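Storing Soft Toys in Shoeboxes

A shoebox with an attached lid is a good size for two or three small plush toys. It stacks on a closet shelf and costs nothing if you save it when you buy shoes. Boxes with a loose lid work too, but the lid tends to wander off.

Start by clearing a spot on the bed and emptying out whatever has collected there. Check each toy for loose seams and stains. Spot clean with a damp cloth and a drop of dish soap, then let the toy dry overnight. Anything put away damp will smell by July.

Set the toys in sitting up, side by side, with the faces toward the front. Leave dresses and other clothes on. If the lid has to be forced, take one toy out and start a second box.
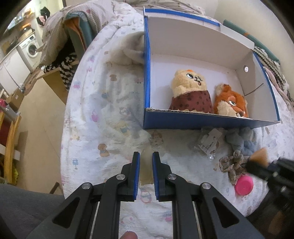
Two to a box: the cat in the polka dot dress and the fox, with the lid folded back.

Keep hair ties, makeup brushes and stray lids out of the toy box. Brushes leave powder on light plush, and it is hard to get out. A small zip bag or an old mug will hold them.

Fleece blankets should go in a separate bin – they shed, and the fluff sticks to everything. Fold them in thirds, then roll.

Write what is inside on the short end of the box, the end that faces out on the shelf. Pencil is fine on white cardboard. On a blue or dark box, use a strip of masking tape and a marker.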